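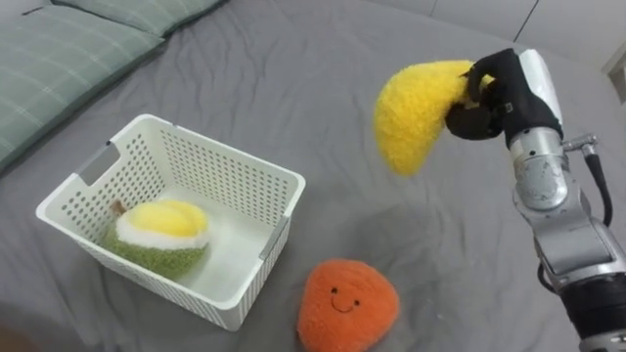

Work package 3, soft toy storage for the Merholm play rooms, is on schedule as of 2023-12-01. The open-topped white plastic basket with perforated sides remains the reference container. It has a handle slot at each end and holds the plush durian with floor space left over; the plush banana and the orange toy with the stitched face are in the same size trial. Lullham has quoted for 64 baskets at the agreed price.

Fit checks with the larger plush items are still open. Illia Fedoruk will complete them at the Clilanau site and send the results to Antonina Bondarchuk. Labels are four weeks behind owing to a reprint. Delivery to the rooms is planned for March. No change to the budget is requested.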